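Home / Tableware / Plates / Sale / Care & Cleaning / Cart

Sokar Round Plates
Reading time: 2 minutes

The Sokar is a round plate. We mention it early because a good part of the tableware business has moved on to plates shaped like puddles, and we get messages from people who have owned one of those and would like to put an egg on something level.

It has a raised rim and a shallow center, so a spoonful of gravy stays more or less where you left it. It is not a bowl. Customers have tried it as a bowl, and their reviews are further down the Flalbridge site under "Soup."

The Sokar comes in mint, blue and a pinkish beige that we spent most of April trying to name. Suggestions included Shell, Oat Blush and Barua, which is the name of our warehouse. We settled on Pink Beige. The mint is very pale, so if you want a green that announces itself from across the kitchen, you will have to supply that with the salad.

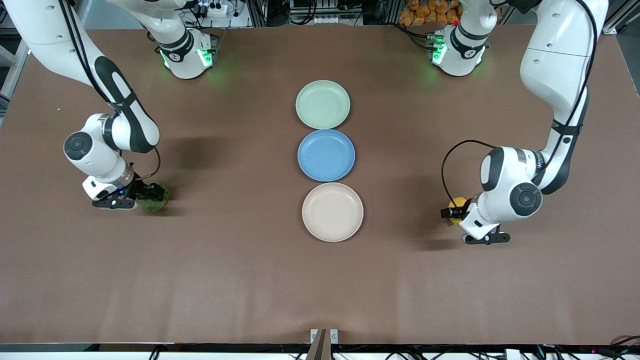 Colors are sold singly, so you can buy a matching set, a deliberate mix, or the mix you end up with after replacing the ones your brother-in-law dropped. We get asked which color is best for which food. Tomato sauce looks good on the blue. Mashed potatoes look like mashed potatoes on all of them. Toast does not care.

For a narrow table, try running the plates down the center and letting everybody reach. It saves carrying a serving dish, and it shows you quickly who in the family takes the last dumpling. Put the strongest color in the middle if you like a bit of order, or don't, and call it relaxed.

Washing up

Warm water, dish soap, a soft sponge. Skip the steel wool, even if you are angry at the cheese. Let a plate cool down before you rinse it. Dry the rim as well as the center, or the stack will leave a ring on your shelf and you will blame us.

Ordering

Item 2927, Sokar round plate. Please give the color when you order by phone. "The nice one" has been tried. Our last delivery was over 400 plates and the mint went first, so if it shows as sold out, leave your email and we'll write once when it's back.

The Rinari rack, item 204, holds Sokar plates upright and is sold separately. It also holds mail, which is what ours does.

Returns are accepted on unused plates in their original packing. We can tell when a plate has met spaghetti.

Contact Flalbridge | Shipping & Returns | © Flalbridge Tableware | Back to top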